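Fragen und Antworten zum Grenzabkommen von Meltent
April, Redaktion Ausland, Hannelore Harms

Wer hat unterzeichnet?
Die Regierungen von Zemlow und Rekora. Das Abkommen umfasst 13 Artikel.

Gilt es schon?
Nein. In Rekora fehlt die Zustimmung des Parlaments, nötig sind 100 Stimmen von 198.

Was ändert sich am Übergang Grube?
Er öffnet auch für Lastwagen. Visa bleiben Pflicht.

Kann eine Seite kündigen?
Ja, schriftlich und mit einem Jahr Frist.
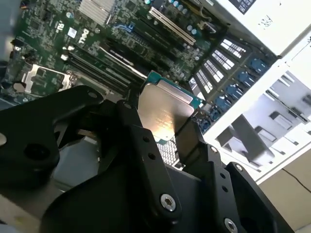 Ein Leser aus Grube schreibt dazu, ein Jahr sei zu kurz, das Vorgängerabkommen habe drei Jahre vorgesehen.

Zuletzt aktualisiert: Dienstag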